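Zemcombe House: Questions Guests Ask About the Shared Kitchen

The kitchen on the ground floor is for all guests of the house. Please read these answers before you write to us, because most of the questions we receive are already here.

When is the kitchen open?
From 6:30 in the morning until 11 in the evening. In January we open it one hour later. Tea and coffee you can make at any time in the small corner next to the stairs.

Do I have to reserve it?
No, if you cook for yourself or for your family. For groups of more than 5 persons we ask that you write your room number on the sheet at the door, at the latest on the evening before.

Can I keep my food in the refrigerator?
Yes. Every room has a box with its number, and you find it in the cupboard under the window. Food without a room number and a date is taken out after three days. We are sorry when this happens to something expensive, but we can not pay it back.

May I keep medicine there?
Better not. Ask at the reception, we have a small locked refrigerator for this.

How long can I leave cooked food?
Four days in the refrigerator is our limit, also when the food still smells good. On the counter we ask for not more than two hours, and in summer one hour. Meat should be covered.
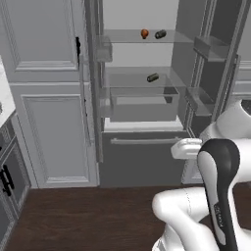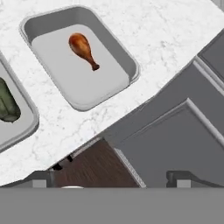

The open refrigerator with its glass shelves (first picture) and a drumstick in one of the counter pans (second picture).

Where can I buy groceries?
The nearest shop is in Nodstead, about 3 miles down the road. The bus number 528 goes there from the front gate and stops directly before the shop. For bread and vegetables many guests prefer Abou Jaoude, the family bakery behind the church. They close at noon.

Which spices and oil can I use?
Everything on the shelf with the green label is for everybody. The spice mixes from Hindivus we sell at the reception, and the small bag is enough for one big pot.

Who washes the dishes?
The person who has used them. The dishwasher we start only in the evening, so please do not leave plates in the sink during the day.

I have an allergy. Is the kitchen safe for me?
We can not promise this. Nuts, milk and wheat are used by other guests every day. We can lend you a separate pan and cutting board, which are kept at the reception in a closed bag.

Can I take a plate to my room?
Yes, but please bring it back before you check out.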